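Jaruwan Ratanaporn
20 June 2023

1/ Review thread on the Nolby grasping kit, the tabletop bundle for arms you already own. We bought one license in January. The box has a gripper adapter, a wrist camera mount, a calibration card and a software key. No arm included. Price as delivered to us: $3,000.

2/ Install took an afternoon. The adapter plate fit on the first try. The calibration routine wants the card flat and fully lit, and it rejects a pose without telling you which corner it missed. Khairul Ginting ended up reading the log file to find out. The error codes are in an appendix on page 20 of the manual.

3/ Our interest is see-through plastic. Opaque parts are a solved problem for most kits at this price. Tinted tumblers and clear bottles are where depth sensors return holes, and the Nolby sales page makes a specific claim about them. 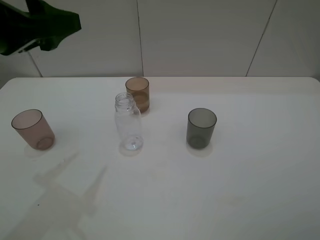 4/ The claim is that the planner fills missing depth from the color view before it proposes a grasp. That part of the software is licensed from Drulano and runs locally. No cloud account needed, which mattered to us.

5/ Dark tints are easiest for it. Smoky gray gives a strong rim and the planner locks on fast. Amber is close behind. Pale pink is slower, and the proposed grasp tends to sit too high on the wall. You can set a height offset per object class, so it is fixable, but the default is poor.

6/ Colorless bottles are the weak spot. With a bottle standing in front of a tinted cup, the two outlines merge and the planner sometimes returns one wide object. Moving the bottle a hand's width to the side clears it. Support (Sekar Setiawan, quick and polite) confirmed this is known and gave no date for a fix.

7/ Logging is the best part of the package. Every attempt gets a record: view, mask, proposed grasp, gripper width at close. We have 1,355 records so far and have not lost one. Export is plain CSV plus a folder of stills.

8/ Cable routing is the worst part. The camera lead leaves the side of the module and needs slack for the wrist to turn. The clips supplied are too stiff for that. We took them off and left a loop. Check the full wrist range at low speed before you run anything — the manual skips this.

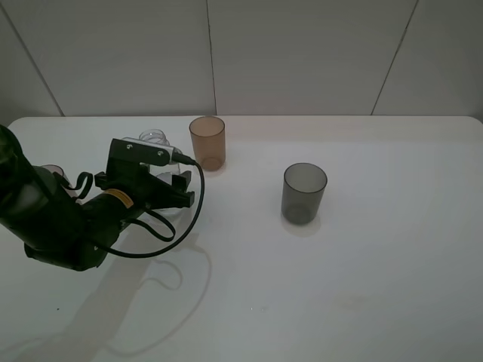

9/ Settings we kept
Rim detection on. Approach from the side for glass, from above for tumblers. Closing force one step under default, or thin cups flex. Re-plan limit at 2. Higher limits only added waiting time.

10/ Compared with the Losis bundle, which Hidayah Lumenta ran on the same arm: Losis calibrates faster and its manual is better. Its logs are thin and it gave up on clear bottles more often. If your parts are all opaque, buy Losis.

11/ We are renewing the Nolby license for the logs and the tinted cups. Height offset file is available if you want it, send me a message. Tests on wet surfaces are next on the list.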